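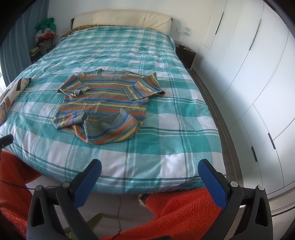

A striped knit sweater on a plaid bedspread, sleeves folded inward.

Nustell Opens Fall Sweater Folding Program With Free Guide and Home Sessions

CLEGG – Nustell, the home storage company, will start its fall sweater folding program in October. The program includes a free printed guide, a set of home sessions for customers in the Clegg area, and a new drawer divider called Rirka that is sized for folded knitwear.

The guide covers 11 kinds of knit garment, from thin cardigans to heavy crewnecks with wide ribbed hems. Every fold in it is meant to be done on a made bed. Earlier Nustell guides used a table, and customers told the company that they don't have a clear table big enough for an adult sweater with the sleeves out.

"Most people bring the laundry into the bedroom and put it on the bed," said Setsuko Kamata, who wrote the guide. "I do it too. So we started from there and threw out the steps that only work on a hard surface."

The company surveyed 3186 customers before work on the guide began. Of those, 1777 said they keep at least part of their knitwear on hangers. Nustell recommends folding for heavier knits, as the weight of the garment can pull the shoulders out of shape on a hanger over a winter.

The basic fold

The basic fold in the guide is for a long-sleeved crewneck. The sweater goes down flat with the neckline pointing toward the headboard and the hem toward the foot of the bed. The sleeves are brought in across the body one at a time. The hem is then turned up toward the neckline, and the folded sweater goes into the drawer on its edge.

Kamata said sleeves cause the most trouble. A sleeve that is wider at the top than at the cuff tends to double over and stick out at the side. The guide suggests bending it at the elbow so the cuff ends up on the chest, then smoothing it from the shoulder down.

Ribbed hems get a page of their own. Thick ribbing likes to spring open when it is turned up, and it can leave a pocket in the middle of the fold. Readers are told to press along the fold with a flat hand before going any further, and to start the hem over if it has bunched.

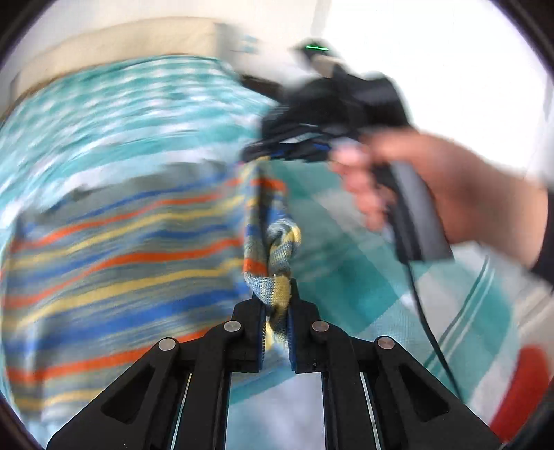

Stripes can help a beginner. On the torso of a striped sweater the bands should run level from side to side, and if they start to slant, the fabric has shifted underneath. The sleeves are a different matter, because their stripes change direction as soon as the sleeve is bent. The guide tells readers to check the body only.

A soft or wrinkled bedspread does not have to be stripped off first. Pulling it smooth in the area where the sweater will lie is enough. Customers with a plaid or checked cover can use the lines as a rough guide for keeping the sides straight.

Home sessions

Nustell will offer nine home sessions, each held in a customer's own bedroom with the customer's own clothes. Ruby-Lee Pearce will lead them. A session runs through one drawer of knitwear, including sorting out anything that needs mending or washing before it is put away. There is no charge, and customers do not have to buy anything to sign up.

"Please don't tidy up for me," Pearce said. "Leave the drawer the way it is. I'd like to see the sweaters you gave up on."

Customers who want a place should ask for the sign-up form at the Nustell store in Clegg. Places will be given in the order the forms come in.

Rirka drawer divider

Rirka is a fabric-covered divider that stands upright in a drawer and keeps folded sweaters from slumping when one is taken out. It is made for Nustell by Lundex and comes in two heights. The lower one is for T-shirts and light knits, the taller one for bulky sweaters. The dividers can be trimmed with household scissors to fit shallow drawers.

"We had a plastic version first and the wool caught on the corners," said Vaughan Hollis, product manager at Nustell. "The fabric cover fixed that. It also took us back to the start on the sizes."

Rirka goes on sale when the guide comes out. The guide will be free at the store counter and will be included in every Rirka package. A large-print edition is being prepared.

About Nustell

Nustell makes and sells storage goods for bedrooms, closets and laundry rooms. Its store and offices are in Clegg.

Press contact: Heather Partington, Nustell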